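**Pairs**

The machine from Prultden came in November, in a crate that had to be tipped on its side to get through the door. By then she had worked in the kitchen at the Abella for eleven years and had seen a bread slicer, two dishwashers and a talking scale come and go. The slicer was the only one she missed.

The man who unpacked it was polite. He set it up at the far end of the prep room, plugged it in, and gave the manager a tablet with a list on it. The list had 51 chores. Each one had a green dot, a yellow dot or a red dot. Wiping a table was green. Carrying a tray was green if the tray was flat. Loading the dishwasher was yellow. Folding gloves was red.

"Gloves?" she said.

"Rubber gloves," the man said. "Rinse them, match them, fold them, put them away. It's on the list because everybody has to do it."

She did it every night. She had never thought of it as a chore with a name. It was what you did while you waited for the mop bucket to fill.

The manager wanted the machine to earn its keep, so the first week it got the tables. It was good at tables. It went slowly and it did the corners, and it did not talk about its knees. On the third night it carried 29 trays without dropping one, and the dishwasher boy clapped. Then somebody left a wet cloth in a heap by the sink, and the machine stood in front of it for ten minutes with its hand half open until she walked over and picked the cloth up.

"It doesn't know where the cloth starts," the man told her when he came back. He said Tradden had the same trouble with theirs, and Tradden had more money.

He asked if he could watch her do the gloves. Not at work, he said, the light was bad and there was always somebody in the way. Did she do any at home? She did. Her sister cleaned offices, and the two of them went through gloves like other families went through bread. So he came to her apartment at four in the afternoon, took his shoes off without being asked, and stood by the refrigerator with a notebook.

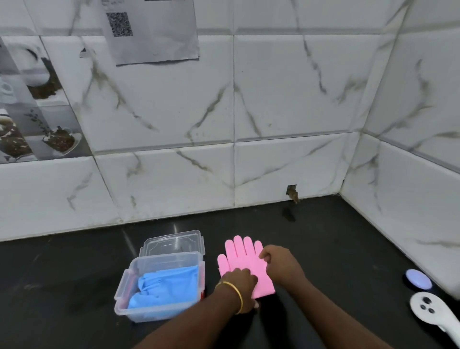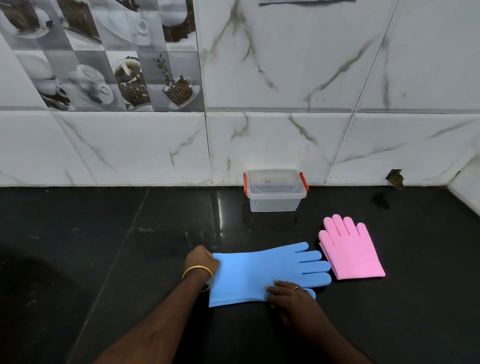 "Why do you press there?" he asked.

She had to stop and think. "The air," she said. "If there's air in it, it won't stay down."

He wrote that. She laid out another one.

"How do you know it's a left?"

"I don't. I look at the thumb." She turned it over, and turned it back. "If it's a cheap one you can wear it on either hand anyway. Then you don't have to know."

He wrote that too, and underlined it. He asked how hard she pressed, and she said hard enough. He asked what she did when the fingers had gone inside out. She said she blew into it, and he looked so unhappy at this that she laughed out loud.

"It can't blow," he said.

"Then it'll have to pull them out one at a time, like my mother did."

He drank a cup of coffee standing up. Before he left he asked her to do one very slowly, and she found she couldn't. At half speed her hands forgot the order of things. She smoothed the cuff twice and then folded the wrong end. When she went back to her usual speed it came out fine.

The new program went in a month later. It was called Clornodar, and the man was proud of it. He had brought a box of gloves fresh from the store, and the machine took the first one by the cuff, laid it on the steel table, pressed it with the flat of its hand and folded it. It took just under four minutes. The manager said well, look at that. The dishwasher boy said he could do it in five seconds, and did.

Then she went to the sink and brought back a glove that had been used. It was damp, and two of the fingers were stuck down inside the palm. She put it on the table the way it was.

The machine picked it up. It laid it down. It pressed, and the glove squeaked and slid, and the machine picked it up again. The man watched with his arms crossed. He told her the old record was 917 tries on one glove, overnight, in the lab, and that in the morning they had found it on the floor with the machine still reaching for it.

"Did you leave it there?" she asked.

"The glove? I have it in my desk."

She pulled a stool over and sat down. The mop bucket was filling. On its sixth try the machine got hold of the edge of the cuff, only the edge, and lifted, and one of the fingers slid partway out by its own weight – maybe half an inch. It held the glove up like that.

"Now leave it alone a second," she said. "Let it drip."

The man looked at the tablet. There wasn't any setting for that. He wrote it down, and she got up to turn off the water.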